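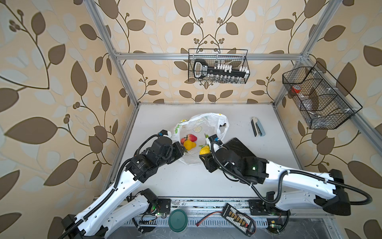 Packing Fruit in a Thin Bag
Speaker notes, Drestmont produce and checkout session

Running time is 40 minutes with questions. Have one bag and three pieces of fruit on the lectern before people come in. Leave the first slide up while they find seats.

Opening (slide 1)

Good morning. I'm going to talk about one white shopping bag and what goes into it. There's a strawberry in there, a pear and a lemon. They are artificial, and I've used artificial fruit for all the practice work in this talk. Real pears go soft after a day of being picked up and put down, and then you end up practicing on something no customer would buy.

Look at the bag first. It's open, but it's crumpled, and it doesn't stand up by itself the way a paper sack does. The sides fall wherever they want. Most of what I say this morning comes back to that.

Ask for hands: who bags with film bags every shift? Who has moved over to paper? Wait for both. If most of the room is on paper, cut the section on film and spend the time on order of packing.

A quick word on the table. It's small and white. The tools are up off the surface, in black wire mesh baskets, one at the back and a longer one with dividers on the right. The screwdriver set stays in the back basket. I like this arrangement for any packing table, in a store or at home. Tape, bits and labels belong at the side, where you can reach them, and the middle is for the bag.

The film (slide 2)

Thin film has two habits you need to know. It clings to itself, and it folds in on top of whatever you are doing.

Clinging is mostly a problem at the mouth. At the Maruvent store we opened a full carton of 500 bags by hand and kept a tally. 442 opened on the first pull. The others had to be rubbed between the fingers or blown into. Those are the ones that hold up a line, and people tend to tear them in the end.

Show the rub with the lectern bag. Thumb and first finger, slide the two layers against each other, then pull apart. Do it slowly, twice.

The folding-in is harder to show from a stage. Once your hand is near the bag, the film is all you see. It's pale and soft-looking and it takes the color of whatever is around it. You lose the edge. You don't know if you are over the opening or over the side.

Advice to give here:
Find the rim with your fingers before you pick up the fruit.
Keep one hand on the rim the whole time.
If the rim drops, stop and find it again. Don't push fruit at the film and hope.
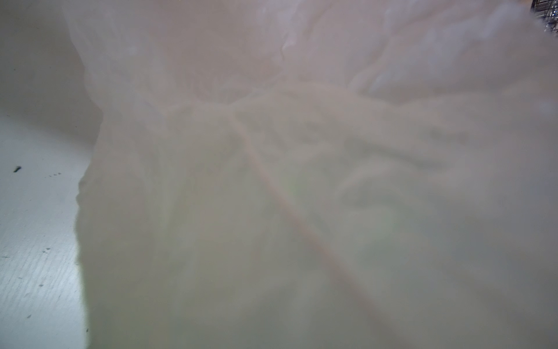
The surface underneath

People skip this part, so keep it short but don't drop it.

A white tabletop shows every mark. On this one there are small dark flecks and specks out in the open next to the film. I don't know what each of them is. On a store counter I'd want them wiped before the next bag goes down, because a grain of grit under thin plastic is enough to start a hole when a heavy bag gets dragged toward the customer.

Also mention glare. The lower part of the table has a glossy reflection, and the film beside it is pale too. If your counter is under a bright lamp, stand where the light isn't coming straight back at you. The Shahbazi branch put a plain gray mat down and the staff kept it.

Pause for water. Check the clock. You should have 25 minutes left or a little more.

Where the fruit ends up (start slide 3 at the end of this part)

Ask the room: when you put a pear in a bag, where does it go? Somebody will say "the bottom." Let them.

Then explain. A crumpled bag doesn't really have a bottom until there's weight in it. It has creases and pockets, and a light piece of fruit will settle into the first one deep enough to hold it. The next piece may land in another pocket, or on top of the first.

Hold up the lectern bag and drop the lemon in from the rim. Don't look where it goes. Ask someone in the front row to point to it through the film.

Now go to the slide. Give them a few seconds with it before talking.

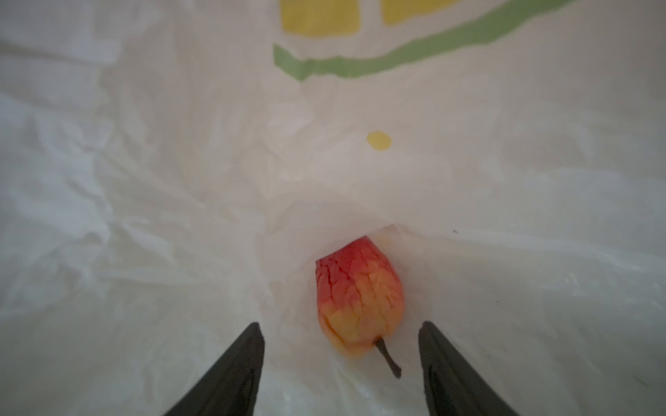
The pear in its pocket

The pear is sitting in a deep crease, and a fold of plastic comes over it like a hood. You can see the thin stem, too. It's dark and slightly curved.

Points to make:

The stem. On a real pear the stem is the part that goes through film, and through the skin of the pear next to it. Lay pears so the stems point into open space or toward the wall of the bag where nothing is pressing.

The hood. If you reach in to take this pear out again, go under the fold. Pulling the fruit up against it just brings the whole bag with it. Same thing when a customer changes their mind at the register.

The light. Light comes through film, which is the one good thing about it. A red and yellow pear is easy to find in there. A pale onion is not, so count those at the register and don't search for them afterward.

Order of packing, for people taking notes:
1. Lemons and other hard citrus
2. Pears, apples
3. Anything with a leafy top
4. Soft berries last, in their own box if there is one

This is the same order as on the Hesura training card, with pears moved ahead of leafy items. I moved them after watching too many strawberry tops get flattened.

Do the demonstration now. Lemon, pear, strawberry. Talk through each one. If the bag slumps during the demo, good, use it — find the rim again in front of them.

Then ask for one person to come up and do the same thing with their eyes closed. The Drestmont hall seats 200, so repeat what they say into the microphone or the back rows won't hear it. 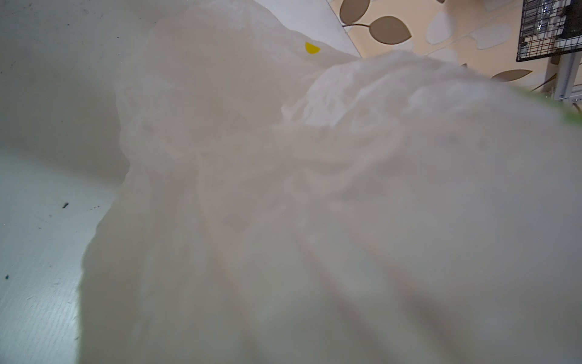
Closing the bag

Toward the top of this view the plastic is gathered into a lumpy ridge. The folds are tight there and much looser lower down.

Gather by hand, one loose twist, stop. A hard knot in thin film has to be torn open at home, and the fruit comes out with the tear. If the bag is going into a cart and then a trunk, the twist is enough.

The small yellow half circle is worth pointing out. Printed marks like that help you tell which part of a crumpled bag you are holding. If your store's bags have a print near the top, teach new people to look for it first.

Questions

Likely ones:
Double bagging. Only for glass and for anything with a sharp stem or leaf.
Reusable bags. Same packing order. They stand up better, so it's faster.
Where to get artificial fruit. Any craft store. Buy the ones with a bit of weight to them.

Leave the lectern bag and fruit out at the break so people can try it. Cards are in the box by the door.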